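Research > Household Practices > Working Papers > Rice at Home

This site uses cookies to remember your reading preferences. Accept | Settings

3.2 Washing and rinsing

In the Nolton households, rice preparation began away from the cooker. Of the 3,151 diary entries, 1,983 named a separate bowl for rinsing, most often a light plastic one kept near the sink. Delacroix coded these entries by vessel and by where the vessel was set down afterward. 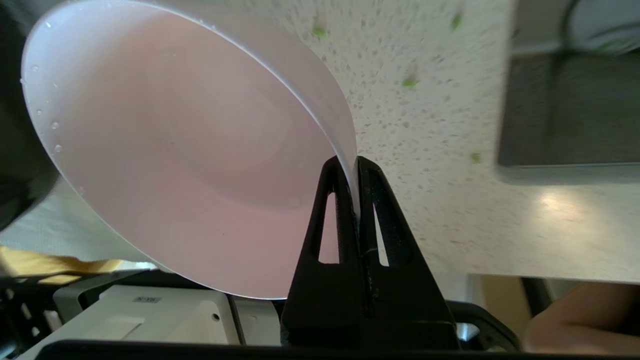 Figure 5. Round plastic bowl with water droplets on the rim, at a speckled countertop.

Rinsing in a bowl spared the coating of the inner pot, according to the diaries – a point raised mainly by people who had already replaced one. Others rinsed in the pot itself and wiped the outside before putting it back. Both groups used the printed water lines.
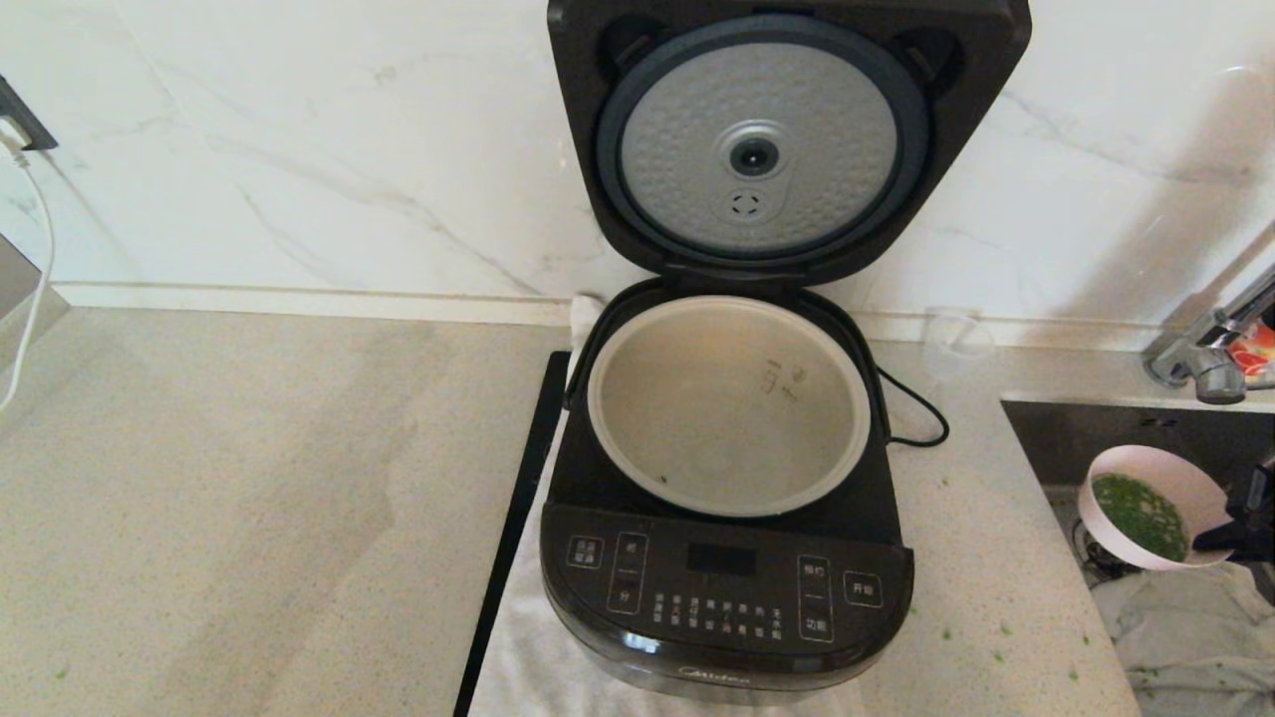
Placement varied less than we expected. Cookers stood on the counter, close to the wall, and 266 entries mentioned a cloth or folded towel underneath. The reasons given were scratches, noise and drips from the lid. A few people moved the cooker forward before opening it, then pushed it back for cooking.

Timer use was low. Most entries recorded a start by hand, shortly before the rest of the meal was begun, with the lid left shut until serving. 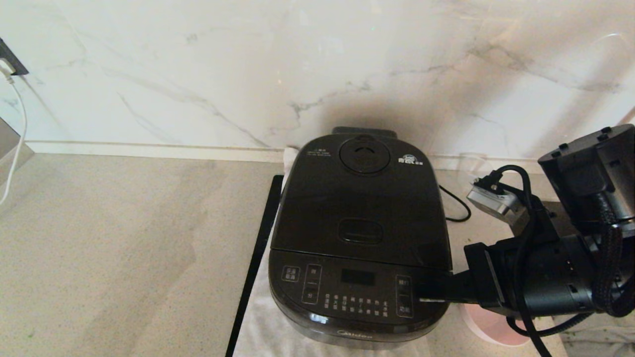 3.3 Serving and leftovers

Entries on serving were shorter and were coded by meal only.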